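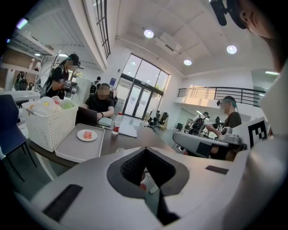

**Wakunent** was an indie pop group from the port town of Evangelista, best known for the tribute album *Dovitell*, on which the group recorded new versions of songs by other local bands. The group had four members for most of its history and never used a full drum kit on its studio recordings. In its place the members played hand drums, a tambourine and ordinary things from the home. The dry scratching rhythm which opens *Dovitell* was made by pulling a wooden stick over a plastic storage basket with a perforated grid pattern, a common household type like the white one on the long dark brown table. The same sound returns in the last song of the album, played at half the speed.

## History

### Beginnings

The members met as students in Evangelista, where all four sang in the same evening choir. Their first concerts were made only of covers. They played radio hits of the previous two decades, slowed down and arranged for two voices, electric piano and bass guitar. According to the group, this was a practical choice, as they had no songs of their own and were already booked for a summer of weddings.

The name Wakunent has no meaning in any language. It came from a spelling mistake on a concert poster, and the group's earlier name is not known from any printed source.

A first cassette was released by the small label Skorkard in an edition of 379 copies. It contained six covers and one original song, "Ferry Light." The original song was placed last on the second side, but local radio presenters chose it over the covers, and it was played often during the following winter.

### Dovitell

After the cassette, Skorkard asked the group for an album of original music. The group wrote nine songs and then put them away. They suggested a different plan: each of the other bands on the label would give them one song, and Wakunent would record it without listening to the existing version. The members worked only from written lyrics and a chord sheet. For this reason many melodies on *Dovitell* are different from those of the originals, and in "Second Harbor" even the chorus falls in another place.

The recording started in January in a rented room above a bakery. The work had to stop every night at 3 a.m., when the ovens below were turned on and the fans could be heard in the microphones. The finished album has a length of 53 minutes. Its title was taken from the street where the room was located.

Several of the bands answered in the same manner. They recorded Wakunent songs for a companion release, *Dovitell Returned*, which Skorkard sold only at concerts. The version of "Ferry Light" on this release, played very loud and in less than 2 minutes, became more popular in the town than the original. Wakunent later used the faster arrangement at its own concerts.

### Later years and separation

The group played 70 concerts in support of the album, mostly in small theaters and school halls. A second album was announced two times and was never completed. One member left to teach music, and the other three continued for one more season with a guest on bass. The last concert took place in Evangelista and was not recorded. Wakunent did not make a formal statement about its end - the concert listings simply stopped.

## Musical style

The music of Wakunent is usually described as chamber pop or soft indie pop. The two lead voices sing close together, often only a third apart, and vibrato is rare. The bass guitar is played with a pick and carries much of the melody, while the electric piano keeps to short chords.

In their covers, the members changed the key of a song so that it lies low for both singers. They removed guitar solos completely or gave them to the voices. On *Dovitell*, long instrumental parts were replaced with humming, which some reviewers found tiring over a whole album.

## Reception

The first reviews of *Dovitell* were divided. Critics who knew the original songs wrote that the method was interesting but unfair to the songwriters, and they named "Second Harbor" as the weakest track. Reviewers from outside the region, who heard the songs for the first time, were in general more positive and gave much attention to the singing.

Among the bands on the label the opinion was also mixed. One of them asked for its song to be removed from the second pressing, and it was replaced with a live recording of "Ferry Light." Copies of the first pressing are therefore of more interest to collectors.

## Discography

- *Wakunent* (cassette, Skorkard)
- *Dovitell* (album, Skorkard)
- *Dovitell Returned* (companion release by various artists, Skorkard)
- "Ferry Light" / "Low Window" (single, Skorkard)

## See also

- Cover version
- Tribute album
- Chamber pop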